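Trerncombe | Pinza adaptativa Alva para desmontaje electrónico

Inicio > Equipos > Pinzas y muñecas > Alva

Alva
Pinza de brazos articulados para desmontaje de equipos informáticos
Fabricante: Burus
Distribución y servicio técnico: Trerncombe
Disponibilidad: bajo pedido, entregas a partir de agosto

Descripción

Alva es una pinza eléctrica pensada para meterse en sitios donde una mano humana sale con arañazos. Se monta en la muñeca de un brazo colaborativo, trabaja desde arriba y se programa por guiado manual o desde el editor de Burus, que tiene menos botones que la versión anterior y, por tanto, menos maneras de equivocarse.

El cliente típico es una planta de reciclaje o un taller de reacondicionamiento que recibe torres de oficina por palés y quiere separar fuentes, memorias y unidades antes de mandar el resto a la trituradora. Si lo suyo son los portátiles, siga leyendo con moderación: el pegamento todavía gana.

Jornada de puertas abiertas en Finside, julio 2022

Presentamos la Alva en la nave de Finside, con café, sillas plegables y 15 ordenadores de sobremesa que habían conocido tiempos mejores. La demostración la llevó Anwara Pramanik, ingeniera de aplicaciones, que pidió al público que no aplaudiera hasta que hubiera algo fuera de la caja. El público obedeció, lo que hizo la primera parte bastante silenciosa.

El recorrido era el mismo para todos los equipos: localizar la fuente de alimentación, acercarse a la placa base, reconocer los módulos de memoria y decidir qué se toca y qué no. Lo segundo cuesta más de programar. Un chasis abierto es un piso compartido, con cables de tres inquilinos distintos cruzando el pasillo, y la cámara de muñeca tiene que distinguirlos con los reflejos de la chapa en contra.

Entre las torres había una con fuente DELL, etiqueta 80 PLUS a la vista y un manojo de cables amarillos asomando por detrás. La pinza bajó hacia la zona del procesador, con los brazos negros abiertos sobre la parte inferior de la placa.

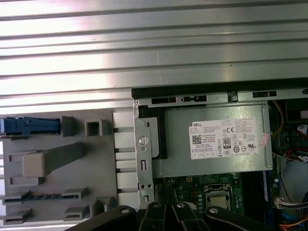
Preguntas que nos hicieron en la nave

¿Desatornilla? No. La Alva agarra, tira y deposita. Para tornillos existe un cabezal aparte, que se vende aparte y se olvida en el presupuesto con una regularidad admirable.

¿Hay que enseñarle cada modelo de ordenador? Cada familia de chasis, sí. Las variantes pequeñas las resuelve la visión, salvo que alguien haya pegado una etiqueta encima de lo que importa.

¿Qué pasa si engancha un cable? El control de fuerza detiene el movimiento y avisa al operario. En Finside avisó con un pitido que varios asistentes confundieron con su teléfono.

Características técnicas

Carrera máxima: 145 mm
Fuerza de agarre: regulable hasta 200 N
Accionamiento: eléctrico
Cámara: integrada en la muñeca, con ajuste de exposición
Puntos de trayectoria por programa: 1.000
Color: negro. También negro, si se pide con tiempo

Qué incluye

Pinza Alva con cable de conexión
Brida de adaptación a la muñeca
Licencia del editor de Burus para un puesto
Manual impreso – los hay que lo leen

No incluye el brazo, la mesa ni los ordenadores viejos, aunque de estos últimos sospechamos que ya anda servido.

Solicitar una demostración

Repetimos la sesión en Finside en grupos reducidos. Puede traer sus propios equipos, a ser posible sin disco y sin cariño. Indique en el formulario el modelo de chasis y el brazo que utiliza, y Anwara Pramanik le responderá con una propuesta de horario.

Formulario de contacto | Descargar ficha | Volver a Pinzas y muñecas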